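Kitchen tips: before you rent a Curik helper

The Curik table robot is offered by Ostrowski for 40 pounds a month, and the trial in June was free. I give here the tips I collected, for clearing up after breakfast.

Wipe the table before you start it. Put the sponge flat and to the side, so it does not stand in the way of the cups. Leave a gap between bowl and cup - the fingers are thick and need room. Light cups should be empty. Keep your best glasses in the cupboard for the first 23 runs. 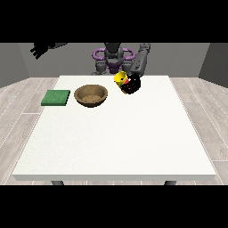

A reader from Granemmont writes that the monthly price is fair, but delivery was charged extra, and she would ask for this in writing before signing.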